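# The Keyboard Stays

I have been at war with my desk since May. The desk is winning, mostly by lying there.

It started with a promise to myself to own a clear surface. I work from home, so the desk is also where I eat lunch, pay bills and put down anything I'm carrying when the phone rings. By spring I could type only if I kept my elbows tucked in like a passenger in the middle seat. So I went at it in one long evening with a trash bag and a podcast, and the next morning there was white desk again, wall to wall, and I felt like a person in a catalog.

That lasted 5 days, which I'm told is above average.

What I learned from the relapse is that small things don't bother me. A small thing can go in a drawer. It's the big ones that set the terms, and on my desk there are two: the monitor and the keyboard. Everything else is a tenant.

The monitor is a black curved Coocaa, and it's much too large for me. I bought it because I'd been squinting at a laptop in my kitchen for a year and overcorrected. It's very good for spreadsheets and it's good for movies. It is terrible for my self-image, because when it's off the glossy screen picks up every light in the room and, if I lean in, my face doing its email expression. The stand has those thin splayed legs that look airy in the store. At home they claim the exact strip of desk where you'd want to put a cup, and they don't leave enough room behind them for anything except dust and one pen, gone for good.

Then there's the keyboard. Everyone who visits has an opinion on the keyboard. Why is it so long? Why does it have a cord? I could get one of the little ones, they say, the kind that comes in oatmeal and sounds like rain. I looked into it. I spent a whole lunch hour on the Golestani site, where a keyboard with no number pad costs more than a keyboard with one, and you can then buy the number pad separately.
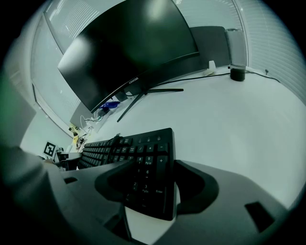 I use the number pad. I know how that sounds. I do the books for a framing shop called Skevgate (invoices, payroll, one long-running dispute over mat board) and on a bad day I key in 600 entries before I stand up. My right hand knows where the 6 is the way it knows where the light switch is. Take the pad away and I'm back to hunting along the top row like a pigeon. I also use the tall plus key, with feeling, and I have never once in my life needed Pg Dn to be on the 3.

The cord I'll grant them. It comes out of the top of the keyboard and wants to curl back over the keys as if it were trying to read what I'm typing. I bought a set of Skamik cable clips for it, 3 to a pack. One is under the desk doing nothing. One fell off. The third is holding the charger for a phone I no longer have, and I'm afraid to touch it.

My current arrangement, after all that trial and error, is to not have an arrangement. The keyboard sits at a slant when I'm not using it. Straight, it looked like the desk was expecting someone. When I need to write on paper (I still do, the framing shop loves a carbon copy) I shove the whole thing a bit further over and write in the triangle that opens up. I've read long articles on desk ergonomics and not one of them mentions the triangle.

I did try the organizer route in between. Clellaren makes a riser that's supposed to go under the monitor so the keyboard can slide beneath it at the end of the day. It arrived, I built it, and the legs of the stand were wider than the riser by 2 inches on either side. It's in the closet now, holding shoes, and doing it very well.

So as of October 12, 2026, the rules are these. Plates leave the desk the same day. Mail gets opened standing up, over the recycling. The monitor gets wiped when I can no longer tell a smudge from a decimal point, which for a bookkeeper is a pretty firm deadline. And the keyboard stays, all of it, including the Pg Dn.

I'm still taking suggestions on the cord.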